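Manutenção da célula de dois braços: garras, cabos e referência da bandeja

5/6/18

Etiquetas: manutenção, garras, calibração

A célula Kamcombe voltou a rodar depois da revisão das garras. Registro o procedimento completo, com os valores que ficaram nos parâmetros, porque na revisão anterior anotei metade em papel e a outra metade só na memória do controlador, que foi apagada na atualização.

O sintoma inicial era o braço esquerdo fechar com atraso em relação ao comando. O atraso não aparecia no movimento em vazio, apenas com carga nos dedos. Primeiro suspeitei da fonte, depois do conector na base. Troquei os dois sem resultado. O contador da garra marcava 3.851 ciclos e o manual interno que uso para esta célula pede inspeção dos dedos a cada 2.000, então a desmontagem já estava vencida de qualquer forma.

Com os dedos fora, havia folga no pino do dedo inferior e resíduo seco acumulado entre os dentes. O resíduo sai com escova de náilon e álcool isopropílico. Não usar escova metálica: risca o dente e o risco passa a segurar sujeira. O pino foi substituído por um do kit Humphreys, que entra justo. Os parafusos da carcaça recebem trava-rosca de baixa resistência, uma gota, e são apertados em cruz. Quem aperta em sequência circular empena a tampa e volta a ter atrito no fechamento.

No braço direito não havia folga. Limpei, conferi o aperto do acoplamento e remontei. O que precisou de correção ali foi o cabeamento. O chicote da garra estava preso curto demais e puxava quando a última junta girava perto do limite. Soltei duas abraçadeiras e deixei a alça mais longa. O preço é cabo sobrando perto da base, que tem de ser verificado com o braço nas posições extremas antes de liberar velocidade. Fiz isso em modo manual, junta por junta.

Terminada a parte mecânica, vem a abertura das garras. O parâmetro de abertura é percentual do curso total. Estava em 77 nos dois lados, herdado de uma tarefa com caixas pequenas. Para os ovos reduzi para 70. Com abertura maior o dedo inferior do braço direito encostava no ovo vizinho durante a descida, sobretudo nas posições de canto. A força de fechamento ficou no menor valor em que o ovo não escorrega na elevação. Esse valor não transcrevo aqui porque depende do estado dos dentes e não serve para outra garra.

A referência da bandeja é feita depois, nunca antes da abertura. São três pontos ensinados: canto posterior esquerdo, canto posterior direito e canto frontal direito. O software Anach calcula as demais cavidades por interpolação. Se a bandeja for deslocada, os três pontos têm de ser refeitos; corrigir só um deles torce a grade e o erro aparece longe do ponto corrigido. O plano do tampo é ensinado à parte, com a ponta do dedo inferior, e é dele que sai a altura de aproximação para os ovos soltos.

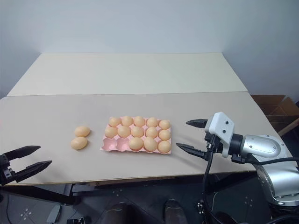
Bandeja 3 x 5 com treze ovos, dois soltos na mesa e as garras abertas dos dois lados.

A divisão de trabalho entre os braços é simples. O esquerdo cuida do que está fora da bandeja, à esquerda dela; o direito atende as cavidades do seu lado. Existe uma zona comum sobre o centro da bandeja, protegida por intertravamento: quem entra primeiro bloqueia o outro até sair. Na versão anterior do programa o bloqueio só era liberado na posição de repouso, o que desperdiçava tempo. Agora é liberado na altura de segurança.

Um detalhe sobre ovos deitados direto na mesa: a pega deve ser feita pelo diâmetro menor, com os dedos transversais ao eixo maior. Na outra orientação o ovo gira ao fechar. O programa da Conari que serviu de base não tratava a orientação e tive de acrescentar uma rotação do punho antes da descida.

Pendências: refazer a identificação dos cabos na base direita, imprimir a tabela de parâmetros e colar no gabinete, encomendar mais um jogo de pinos. A próxima inspeção dos dedos fica para agosto ou para os 2.000 ciclos, o que vier antes. O contador foi zerado nos dois braços.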